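3.2 Sample handling and slide preparation

Leaf sections were collected in April from the Stavham plots and fixed on the day of cutting. Each section was 25 micrometres thick and was mounted under a standard coverslip. We prepared 500 slides in total, split between the Gretwood and Flanero stains, and stored them at 9 °C until imaging. Slides with folds or trapped air across the vein were set aside and are not included in the counts given in Section 4.

Imaging was carried out on a shared widefield microscope. Exposure was fixed for each stain at the start of a session and left alone after that. The lamp was given time to settle before the first slide — drift in the early images was the main fault in our pilot work. Cell outlines were drawn with the Từ segmentation script, then checked by eye.
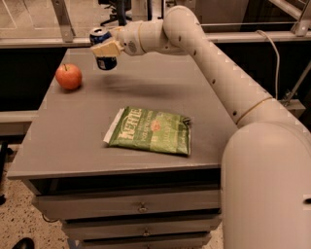
Figure 2. Robot arm holding a blue soda can above a grey tabletop.

Slide loading was done by hand for all the results reported in this paper. Manual loading limits the length of a session, and it also adds small differences in how each slide sits on the stage. An arm of the kind in Figure 2, with its thick base segment and a shorter forearm, would need a much finer grip for glass than for a drinks can. We did not test one. The 1160 images that passed checking were saved without compression.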